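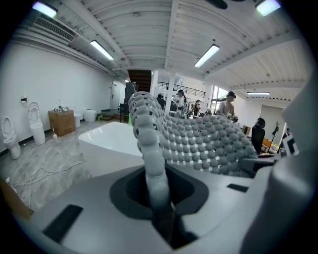 Last updated: 10/25/20

The bath room at Kirkeck is open again

Two words, please note! The bath room, as in the big back room where Kirkeck sets out its bathroom fixtures, and it has been open to walk-ins for 11 days as we send this out. If you've been reading this newsletter since the summer you know how long some of us have been waiting. I went over on the first morning with a tape measure, a notebook and a list of questions from readers, and I stayed well past lunch.

For anyone new: Kirkeck is the building supply place out past the Stindex warehouse, the one with the long ramp. The front of the store is the same as ever (lumber, paint, the key counter). You go all the way through, past the hinges, and the room opens up on the other side. It's a plain, wide space with white walls and a black baseboard, a ribbed white ceiling and long tube lights, and I mean that as a compliment. White porcelain next to a plain wall is so much easier to judge than white porcelain in a fake bathroom with towels and a fern. You see the shape of the thing.

Toilets are set out on the floor along the wall, where a toilet would be, instead of up on a shelf at chest height. I can't tell you how happy this made me. On a shelf they all look the same. On the floor you can walk up to one, turn around, and find out right away whether your knees like it. I tried them all, fully dressed and with great dignity, and so did a couple from over by the reservoir who were on their third store of the week.

The lids were up on the two I spent the longest with, so I got a good look at the bowls too. One is a taller one-piece, and several of you had written in asking about exactly that kind. My short report is that with no seam between tank and bowl there is one less place to get at with a rag, and after nine years of going at that seam with an old toothbrush I am completely won over. It is also heavy. Get a second person for the stairs, and measure your doorway before you leave home. The staff will look up the boxed weight for you if you ask.

Take your numbers along, too. The one you need most is the rough-in, the distance from the finished wall behind the toilet to the center of the floor bolts. Measure from the wall itself and not from the baseboard. I have made that mistake, and so has half of my street. Write down where your water supply comes out of the wall as well, and how much room you have on each side.

Now the small stuff, which I love maybe more than the big stuff. There's a wooden cabinet over by the wall that looks a bit like a crate, with a few little things on top, and a small white bin and a toilet brush nearby. It gave me an idea for our own back bathroom, where the spare rolls currently live in a shopping bag on the doorknob. A wooden box on its side, a coat of clear finish, two screws into the wall so it can't tip, and there you are! If you've built something like this, write in and tell us how the finish has held up next to the shower. I've had mixed results with wipe-on and would like to hear from somebody who used brush-on. 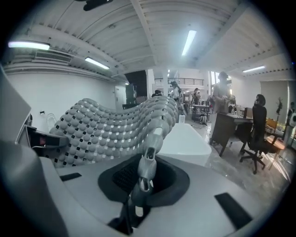
I also want to say a word for the light in there. With the tubes running across the ceiling you get a pretty even light, and it's a good way to compare whites. Yes, there are several whites. If you're keeping your old sink and only replacing the toilet, bring along something that matches the sink, even a paint chip, and hold it up. I held my chip against two different tanks and one of them was clearly too warm for us. At home I would have spotted it on day one and been annoyed for the next 25 years.

A few notes on prices and stock, as of the morning I was there. The Pană line starts at $300 with the seat included. The Drolletti models run higher, up to $484 for the one with the soft-close lid, and the seat is in that price too. Wax rings and supply lines are up front by the plumbing fittings, so pick those up on your way out or you'll be walking the whole length of the store twice, as I did. Delivery can be booked at the front desk. They can take your old toilet away on the same trip if it's disconnected, drained and sitting outside.

Several readers asked whether sinks are coming. They are! The plan I was given is pedestal sinks first and vanities after that, with the first of them going out on the floor in December. I asked about more tubs and got a hopeful shrug.

Practical bits, then. Parking is on the side of the building, and the ramp is the easier way in if you have a stroller or a cart. The floor of the back room is level with the store, no step. Mornings are quieter. If you want to sit on things without an audience, go early.

One request from the people who work there, and I promised to pass it on: the display toilets are not hooked up to anything. Please have a word with small children before you go in. There is a customer restroom by the paint counter, second door.

And a correction to our last issue. In the piece on running toilets we said to turn the shutoff valve a quarter turn. This is right for the newer lever kind, but the older round handles need several full turns clockwise until they stop. Thanks to the five of you who wrote in so quickly, one of you with a very good drawing. We'll print the drawing next time, along with the reader tips on getting a stuck seat bolt loose. Penetrating oil and patience are in the lead so far, with a hacksaw blade close behind.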